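3. Planning the Purchase

3.1 What we thought we were buying

We went into this with a budget line that said "robot" and a number next to it, which I now find a little embarrassing. The number covered one arm and one hand from Zeltomis, and we had padded it for shipping and felt pretty grown-up about that. What we hadn't done was ask which hand. There were three candidates on the table (a two-finger model, a three-finger model and a softer one from Odik that we all liked the look of), and the price gap between the cheapest and the dearest was bigger than our whole travel budget for the year!

So before signing anything, we built the kitchen in simulation and ran the work there first. The task is the plain one described in Section 2: pick up a can from a white table, carry it, set it down on the dark mat. Figure 3 has both views, (a) with the gripper open and (b) with a can in its grasp.

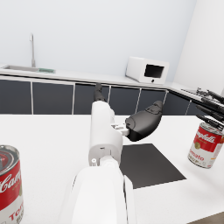 Vol. 14, p. 120

Figure 3. Simulated kitchen used for the purchasing study. (a) Open gripper at the table, soup cans to either side, second gripper at right. (b) Gripper closed on a can above the table.

The simulation cost us very little money and quite a lot of evenings. Saxena, our scheduling tool, logged 300 hours of compute against the project, and I'd guess we spent as long again arguing about friction settings (I lost most of those). Still, next to the price of a hand that turns out to be the wrong hand, it was cheap, and I'd do it the same way again.

3.2 One arm or two

The second arm was the big fight. Half of us wanted two from the start, on the grounds that the later tasks will need one to hold and one to work. The other half, me included, wanted to buy one, learn to look after it, and come back for the other when we knew what broke. A second arm doesn't just double the hardware line. It wants its own controller, its own spare fingers, a bigger table and a longer service contract, and it makes the safety paperwork a good deal thicker.

We settled it by pricing tasks instead of machines. For each task on our list we wrote down the least equipment that could do it, then looked at how many tasks we'd lose by waiting. Moving cans around needs one arm. Opening things, pouring and anything with a lid on the loose needs two, or one arm and a very patient clamp. I had been sure the clamp would win. It did not, mostly on account of the time a person would spend resetting it.
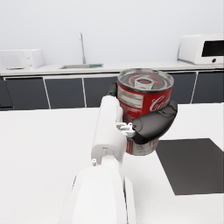 Reach was the other thing we'd been casual about. In the quote, reach is a single figure, and it's easy to compare one figure with another and pick the bigger. But a longer arm is heavier, and a heavier arm wants a sturdier base, and our floor has opinions about that. We ended up planning around the tabletop alone and leaving the back counter out of the first year's tasks. That let us drop down one size, and the savings went straight into spare parts.

3.3 The lines we forgot

Spare fingers come first on this list. We had budgeted for none. The revised plan sets aside $2,000 a year for them, held in its own line so it can't quietly become a new monitor. Next is the mounting plate, which Nestness will cut to order but which wasn't in anyone's quote. Then training days, cabling, and the groceries (yes, the cans are in the budget, and yes, we were asked about them).

Our order goes in by September, with the first arm and hand up front and the second arm written in as an option at a fixed price. Getting that option in writing took more emails than everything else put together. I'd suggest asking for it in the very first message, while the sales side is still keen to hear from you. Section 4 gives the full cost table, with the simulation hours charged at our internal rate.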